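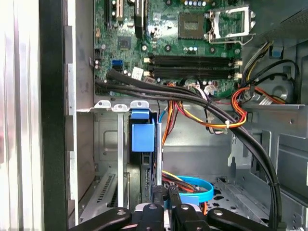
Photo: Silvia Halás / Liapis
Figure 2. Opened desktop tower with an empty processor socket and empty memory slots.

4. Completeness of Retired Office Desktops at Intake

4.1 Scope and definitions

The previous section dealt with how retired desktops leave an office. This section deals with what is inside them when they reach a sorting facility. The distinction matters for any estimate of reuse potential. Transfer papers record a unit by model and asset tag, and a unit that left service with all of its parts may be opened at intake without its memory, its storage drive or its processor. Estimates built on transfer papers alone count such a unit as whole.

We use the term "complete" for a desktop that contains, at the moment of opening, a motherboard, a processor, at least one memory module, a power supply and a storage device or an empty bay with a signed removal form. The last condition was added after the pilot. Many offices pull storage drives for data protection reasons and document the removal. Treating those units as incomplete would have mixed a planned and recorded step with unrecorded loss of parts. Graphics cards, optical drives and front panel accessories were not considered, as they vary too much among the models in the sample.

A unit that fails the definition is called "depleted." We further separate depletion of memory only from depletion that includes the processor. The two have different consequences. Replacement memory can be matched to a board from the board's own markings and is stocked by most refurbishers. A missing processor has to be matched by socket and by firmware revision, and an exposed socket has to be inspected under magnification before a replacement is seated. A socket left open, with its retention frame raised as in Figure 2, carries a further risk of damage from objects dropped during storage or transport.

4.2 Sample

The sample consists of 3531 desktops received by the Liapis facility from 53 sending sites. Sites were mostly administrative offices, with a smaller group of schools and two call centers. Laptops, thin clients and all-in-one units were excluded. Servers in tower cases were also excluded, even where the case was of a type used for desktops, on the grounds that their service histories are not comparable.

Each unit was entered in the Kosex inventory system on arrival and again after opening. The first record holds the sending site, the model, the asset tag and the condition of the outer case. The second holds the internal findings. The two records were kept by different staff, and the person doing the opening did not have access to the sending site's name. Blinding was incomplete in practice. Several sites use colored asset tags that an experienced sorter will recognize, and tags could not be removed before opening without breaking the link between records.

Opening procedures followed the facility's handbook, which was revised in April while the study was under way. The revision changed the order in which the power supply and drive bays are checked. It did not change the list of items checked, and we found no difference in recorded completeness between units opened under the two versions.

4.3 Fasteners and access
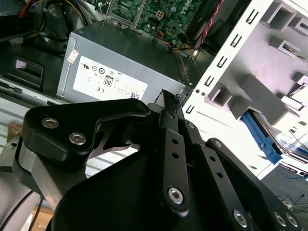
Figure 3. Inside an opened desktop case. Photo: Silvia Halás / Liapis

Access time was recorded separately from inspection time, and fasteners account for most of the variation in it. Tool-free latches were the fastest to open when intact and the slowest when broken, as a broken latch usually had to be pried. Thumbscrews fell between the two. Recessed screws with worn heads caused the longest delays, and sorters listed poor visibility of the head as a cause almost as often as wear. Contrast is part of this. A silver hex-socket screw set in a matte black plate, like those in Figure 3, can be located at a glance, whereas a black screw in a black case panel often has to be found by touch. We therefore added a field for head color to the access record, with three values: contrasting, matching and mixed. The field was filled in by the person opening the unit and was not checked by a second reader.

Units with matching fasteners took longer to open than units with contrasting fasteners of the same drive type. The effect was present for both cross-head and hex types. It was smaller for sorters with more than a year of service, which suggests that familiarity with the models makes up for some of what the eye does not pick up. We did not test this directly. Mousavi and Patrício, who ran the access trials, noted that lamp position was not controlled between benches, and part of the effect may come from glare on glossy case panels.

An upper limit of 20 minutes was set for access. A unit not opened within that limit was set aside and its completeness recorded as unknown. Unknown units are kept in the denominator throughout the section. Dropping them would raise the apparent share of complete units in exactly those models that are hardest to open, and would favor designs that discourage inspection.

4.4 Depletion by component

Of the units received, 328 were found without a processor. Nearly all of these were also without memory. The reverse did not hold: memory was often missing from units in which the processor was still seated under its heat sink. The pattern is consistent with an order of removal that runs from the easiest part to the hardest. Memory modules come out by hand. A processor requires the heat sink to be taken off first, and on several models in the sample the heat sink is held by screws that pass through the board.

Depletion was unevenly spread over sending sites. A few sites accounted for most of the missing processors, while memory-only depletion appeared at almost every site. Interviews carried out by Christodoulou at six sites suggest two separate practices. In the first, technicians hold back memory as spares for machines still in service. The modules remain in use and the loss to the facility is a gain elsewhere. In the second, whole boards are stripped in a batch shortly before transfer, and the parts are sold or stored. Only one of the six sites kept a written record of parts removed in this way.

Storage bays were the best documented of all. Removal forms were attached to most units that arrived without a drive. The forms were designed by Dindetti, the hauler used by the majority of sites, and ask only about storage. A version with added lines for memory and processor was drafted by Giannakopoulos and given to four sites. Staff at those sites completed the new lines as regularly as the old ones, and no site reported a meaningful increase in the time needed per unit.

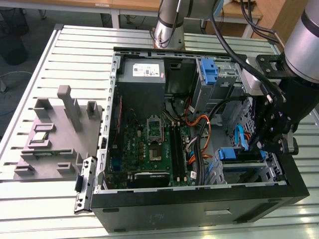

Does a missing part make a desktop unfit for reuse? A missing part alone does not; the unit stays in the reuse stream if its board passes inspection and a matching part is in stock.

The decision rule in use at the facility reflects this. A depleted unit is first checked for board damage. If none is found, the required parts are looked up in stock, and a unit for which all parts are available is sent to rebuilding. A unit for which parts are not available is held on a shelf for one quarter and then released to material recovery. The holding period was chosen for reasons of floor space. It has no basis in the rate at which matching parts arrive, and a longer period would probably bring back some of the units now released.

4.5 Limits

Three limits should be kept in mind. First, a single facility was studied, and its contracts favor large senders with their own technical staff. Small offices without such staff may send fewer depleted units or may send them through other channels. Second, an absent part does not reveal when it was removed. A processor may have been taken at the office, in transit or in the storage yard before intake, and the records used here cannot separate the three. Weighing the units at pickup and again at intake was considered, but a memory module is too light to register on the pallet scales used by the hauler.

Third, part of the sample was pre-sorted by Halon, a broker that buys newer desktops from several of the same sites. Units passed on by the broker were older and more often depleted than units arriving directly. They are marked as such in the inventory and are reported separately in the appendix tables. The main findings on order of removal hold for both groups, but site comparisons should be read from the direct group only.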